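Inventory at Nembridge

The clearance of the flat above Zerkanero began with the kitchen things. Hidayah Oei had been given the keys, a pad of lined paper and the instruction to write everything down before anything was moved. She had done this work for 19 years, mostly for banks, and had a method. Each object received a line. Each line had four columns: item, material if known, condition, claimant. Where the claimant was disputed she put a dash and left room after it.

Melati and Bayu Lumbantobing arrived separately and took chairs at opposite ends of the room. They had not spoken since the funeral in April of the year before. Their mother's will dealt with the shop, the savings and the van. It did not mention the play kitchen, which she had kept for visiting children and which both of them wanted.

"Start with the green," Melati said.

Hidayah wrote: colander, pale green, plastic. Condition fair. She wrote: bowl, round, dark green. Then she stopped, pen above the second column.

"Does the ginger go with the bowl or on its own line?"

"With the bowl," said Melati.

"On its own line," said Bayu.

She gave it its own line.
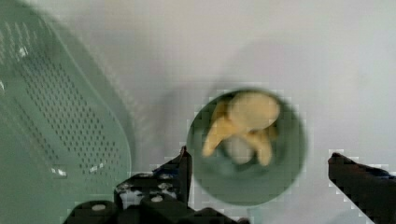
The difficulty with the ginger was one of history. Bayu held that it had come from Drurel, the toyshop by the canal, and that he had chosen it himself at the age of 4, refusing a pineapple. Melati held that it had come in a parcel from Aunt Juwita, with a note saying that a child who learned ginger early would never be short of a remedy. No note survived. Hidayah explained that provenance was outside the scope of the inventory. She then wrote both accounts on the back of the sheet, in smaller handwriting, which she had not done for any bank.

Khurram Ghumman came up from the shop at eleven with tea. He had rented the ground floor from their mother and continued to pay the rent into the same account, on the same day of the month, there being no instruction to stop. He put the tray on the windowsill and looked at the list.

"You've left off the prices," he said.

"There are no prices."

"She had prices. Two pence for the ginger. My daughter paid it every week." He considered. "She gave the two pence back at the door."

Hidayah asked whether the coins were part of the set. Khurram said he thought they had been real.

They went on. The ketchup was entered as a bottle, red, white cap, with label. The plate under it was entered as oval. Melati said the plate was grey and Bayu said it was lavender, and Hidayah wrote grey-lavender, which both of them initialled. It was the first line on the sheet to carry two sets of initials. The orange slice was settled without discussion. The strawberries took longer.

"One each," said Khurram, who had not been asked.

"They were always together," Bayu said. "She'd put one in the blue bowl and one next to it, and you had to say which was for the customer."

"Which was it?" said Hidayah.

"The one in the bowl," said Melati.

"The one in the bowl," said Bayu, slightly after.

Hidayah wrote this down in the condition column, there being nowhere else for it.

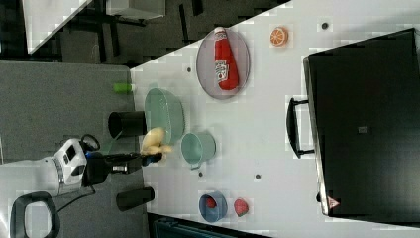
The remaining items, before division.

The toaster oven was not a toy and had its own entry on the household sheet, under electrical. Bayu did not want it. Melati did not want it either, but objected to the word unclaimed. After some drafting the entry read: toaster oven, black, held over. The teal mug was likewise held over. Khurram asked whether he might put in for the mug, and was told that claims were limited to family. He nodded and collected the cups.

By half past twelve the sheet was full on both sides. Hidayah ruled a line at the bottom, wrote 25 March 2023 and turned it round for signature. Bayu read it through with a finger under each entry. At the ginger he turned the page over and read the back as well.

"You've spelt Drurel with two Ls," he said.

She corrected it. Melati took the pen, found the line for the mug, and in the fourth column, after the dash, wrote Ghumman. She passed the sheet to her brother. He initialled it and asked whether there was any more tea.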